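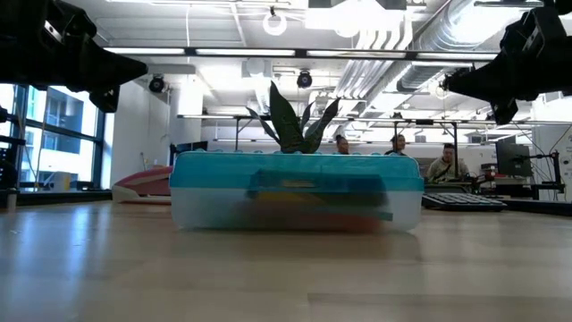 According to Elisa Parisi, a latched box is the only sort of tidying that survives being carried upstairs, and many people who have dropped an open tray of pencils would agree with her. The small lidded storage box is one of the most widely used containers in homes, schools and offices, and it has a richer life than its modest looks suggest.

A latching storage box is a shallow or medium-depth container, normally rectangular, made of a tray and a lid that can be fastened shut. It differs from a tin or a shoebox in having some form of catch, and from a toolbox in being light, stackable and usually without compartments. Most are made of plastic. Common names include pencil box, craft box, clip box, snap case and, in parts of northern England, a "bits box".

Form and parts

The tray holds the contents. Its walls normally slope inwards a little towards the base, a shape that lets empty trays nest inside one another and also helps them come cleanly out of the mould. Corners are rounded inside and out. A rounded inner corner is far easier to wipe clean, as anyone who has tried to dig glitter out of a square one will know!

The lid may lift off entirely or swing on a hinge. Lift-off lids are held by a clip at each end or by a tight rim. Hinged lids usually have a single catch in the middle of the front, opposite the hinge. Cheaper boxes have a "living hinge", a thin strip of the same plastic that bends each time the lid is raised. It is a lovely bit of design: no pin, no spring, nothing to lose, and in the right plastic it will bend many thousands of times before it splits.

Ridges, ribs and raised bumps are often moulded into lids. Some stiffen a broad flat panel that would otherwise sag, some give wet or small fingers something to hold, and some are there to stop a second box sliding off the first. A few are pure decoration, and very welcome too.

Clear, frosted and solid

How much can be seen through the walls is the feature that divides users most. Three finishes are common.

Clear boxes show everything. They suit things that must be told apart at a glance, such as beads sorted by colour or screws sorted by length. They scratch visibly, and a scratched clear box soon looks older than it is.

Frosted boxes let light through but blur the contents into patches of colour and shape. This is often enough. A yellow glue stick or a red pair of scissors can be picked out by its owner without lifting the lid, while the general muddle stays politely out of focus. Frosting hides scuffs well, and it is the finish most often chosen for boxes that travel in bags.

Solid-coloured boxes hide their contents completely and need a label. Their strength is in colour coding – blue for sewing, green for the garden seeds and so on – and they protect light-sensitive things such as some papers and dyes.

Mixed designs, with a coloured lid over a pale or colourless tray, are popular because they do a little of both. The lid gives each box its identity on the shelf, and the tray gives away a hint of what is in it.

Materials

Polypropylene is the usual choice. It is light, slightly waxy to the touch, resists most household liquids and is the plastic in which living hinges work best. Its natural colour is a milky, half-see-through white, so a frosted look comes easily to it.

Polystyrene is glassier and more brittle. It makes handsome clear boxes for display, but dropping one on a stone floor tends to end the matter. Older boxes of this type often have a corner missing and a long, happy history of sticky tape.

Wood, card and tinplate are the older materials and are all still in use. Wooden pencil boxes with sliding lids were a familiar sight in schoolrooms well before plastic ones, and tins that once held sweets or tobacco have stored buttons in countless homes.

Catches

The catch decides whether a box is a pleasure or a nuisance. The main kinds are:

Snap catch. A small lip on the lid springs over a ridge on the tray. Simple, quick and sometimes noisy enough to be banned from reading rooms.

Swing clip. A separate flap, pivoted on the lid or tray, is folded over and pressed home. It closes more firmly than a snap catch and can be replaced if it breaks.

Slide catch. A tongue moves sideways into a slot. It rarely opens by accident, though grit can jam it.

Friction lid. There is no catch at all, only a close fit. Good on a shelf, hopeless in a rucksack.

Remo Leone's rule for testing a catch is to fill the box, shut it, turn it upside down over a bed and shake. The bed matters, as it saves crawling about on the floor afterwards.

Sizes

There is no single standard, and boxes from different makers seldom stack well together. A long-running informal guide used by craft clubs sorts them by what they will hold. A pencil-length box takes an unsharpened pencil lying flat, with room to spare for a ruler if it is a short one. A common inside length is 200 mm. A depth of 70 mm is enough for scissors, glue, tape and a small stapler, and marks the point at which things begin to be piled on top of each other and lost.

That last point is worth dwelling on. Depth is nearly always overvalued by buyers. In a shallow box every item lies in view as soon as the lid is raised; in a deep one the bottom layer becomes a sort of museum. Two shallow boxes are usually more useful than one deep box of the same total volume, even though they take up more of the table.

Uses

The best-known use is for writing and drawing things, and generations of children have arranged and rearranged such boxes with more care than their homework. Other regular uses include:

Sewing. Thread, needles in a case, tape measure, chalk and small scissors. A box with a firm catch is preferred, for reasons that become clear to anybody who has stepped on a pin.

First aid. Plasters, gauze and tweezers. Frosted walls are helpful, as low supplies show up without opening the box.

Cables and chargers. Each lead is coiled and tied before it goes in. Left loose, they will knot themselves overnight.

Games. Dice, counters and cards from sets whose own cardboard boxes have given way at the corners.

Seeds and labels. Kept in a cool, dry place, with packets standing upright like cards in an index. February is the favourite month for sorting them, when the new season feels near and there is not much else to do outdoors.

On the desk or table

A box kept out on a worktop is used differently from one kept in a cupboard. It is opened many times a day, often with one hand, so a front catch that can be pressed with the thumb is a great help. It is best placed with its long side towards the user, so that the lid swings away from the work. A hinged lid needs clear space behind it, and a houseplant or a lamp set too close will stop it opening fully.

Boxes left in strong sun for years may fade or turn brittle, the lid generally going before the tray. Moving them out of direct light from time to time is all the care needed.

Cleaning and repair

Warm water, a drop of washing-up liquid and a soft cloth will deal with most marks. Pencil dust comes off more easily if it is tipped out dry first. Ink stains on polypropylene can often be lifted with a little surgical spirit on cotton wool, but the same treatment may cloud polystyrene, so a test on the base is wise. Scouring pads should be kept well away from clear walls.

A split living hinge can be mended with a strip of cloth tape laid along the outside while the lid is closed. The repair is not beautiful, but it holds surprisingly well and gives the box a certain character. Broken swing clips can be swapped for ones taken from another box of the same pattern. Where the catch is beyond saving, a wide elastic band does the job.

Labelling

Labels are placed on the front or the short end, depending on which will face outwards on the shelf. A label on the lid alone disappears as soon as another box is stacked above it. Masking tape and a soft pencil remain the favourite method of people who change their minds often, and a slip of paper tucked inside a clear or frosted wall stays clean for years.

See also

Pencil case
Sewing box
Biscuit tin
Drawer divider
Living hinge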